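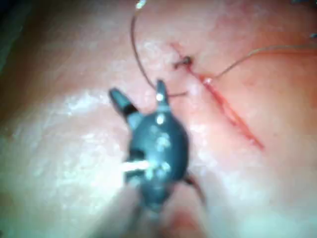 How long does it take to learn to close a wound neatly? Most people can put in a passable row of stitches after 15 hours of practice, and an even row takes a good deal longer.

That is Kirsty Pomare's estimate. She has taught suturing at the Mahuika skills center since it opened, and she has 26 learners on her list this term. We talked in November, between her morning and afternoon groups.

Her first lesson is about the needle. "People want to drag it through," she said. "It's curved. You go in square to the surface and then you turn, and you let the curve do the work. If you push it straight you tear the edge and you've got a bigger hole than you wanted." 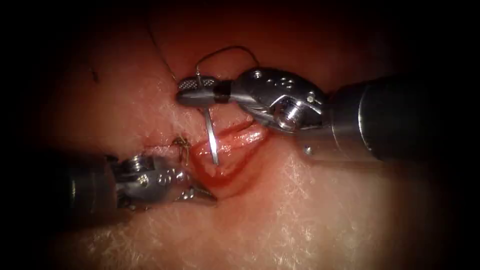 A curved needle held over an open incision, pointing almost straight down.

The second lesson is spacing. Pomare asks for the same distance from the edge on both sides and the same gap between stitches. She doesn't let anyone use a ruler. Learners write down each session in a log, and she reads the logs on Fridays.

Knots take up most of the rest. "The usual fault is pulling too tight. You want the lips of the cut to meet and stop there. If they pucker, take it out and start over."

I asked if people get discouraged. "Around the third week, sure. They've stopped being terrible and they can see exactly what's wrong with their work, which they couldn't before."
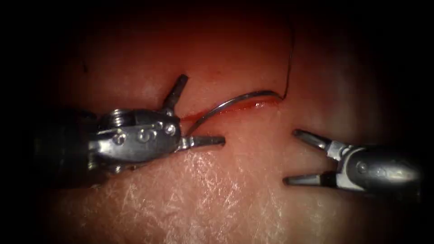

She also makes everyone work on both long cuts and short ones. Short cuts look easy, she said, but there is less room to fix a bad first stitch, and learners who rush the first one spend the session chasing it.

Shahnaz Rathnayake, who finished the course last year, remembers the log best. Hers ran to 21 pages. "I wrote 'too tight' on nearly every one," she said. "Kirsty would just underline it and hand it back."

The next course has room for four more learners. Pomare asks them to bring a notebook and to trim their nails.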